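Kitchen bench rules for the arm, Rundar workshop, updated Wed 20 January

Quick version, typing this between jobs. Full sheet is taped inside the cupboard door. Read it anyway.

Before you power up

Clear the table first. Mugs, phones, keys, off. Only the stuff for the task stays.
Cables off the walking path and away from the base. Tie them or tape them.
Find the stop button. Put your hand on it. Then switch on.
Sleeves rolled, lanyards off, long hair tied back.
Two people for any new routine, one watching, one at the keyboard. Jitendra Maurya will sign you off if he's around, otherwise wait.

Speed

Slow mode for anything new. 200 mm a second is our house limit with a person inside the tape, and slower is fine.
Full speed only with everybody outside the tape. Say "going" out loud first. Feels silly, do it.
If you changed the speed for a test, change it back before you leave. Somebody left it high in September and we lost two plates and a jug.

Sponges, cloths, soft stuff

Squeeze force low. A sponge will take a lot of squashing and then spring out sideways, so start at the bottom setting and go up one step at a time.
Wring it out by hand before the arm gets it. Drips and grippers don't mix.
Swap sponges when the corners go. A torn corner catches on wire.
No bleach on the pads, ever. Dish soap and warm water, wipe dry. Power off first obviously.

Dish racks and other wire things

Wire racks slide. Put a rubber mat under, or clamp the feet.
Come in from above, not the side. Side moves hook the wires and drag the whole rack accross the table.
Leave the uprights out of the path, set a keep-out box around them. Costache has the template saved, copy it, dont edit the original.
Teach the drop point a bit high and lower it in small steps.
No glass in the rack untill the routine has run 4 times clean with plastic.

Checks

Finger pads: look at them every morning. Cracks, shiny spots, loose screws. Snug the screws, don't crank them.
Stop button test weekly. Press it while the arm is moving slow, with nothing in the grip. Write it in the book.
New pads at about 3,000 grips. Counter is on the home screen, last set came off at 1,527 because someone used them on a hot pan. Don't do that.

When it goes wrong

Stop. Hands out until it's fully still.
Don't grab the thing it's dropping. Let it fall, it's a sponge.
Note what happened in the book, even near misses. Anitha Krishnan reads these on Fridays and wants the boring ones too.
Never reset and rerun just to see if it does it again. 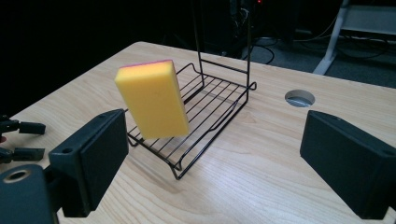
How often should the stop button be tested?
Once a week, with the arm moving slowly and nothing in the grip, and each test gets written in the book.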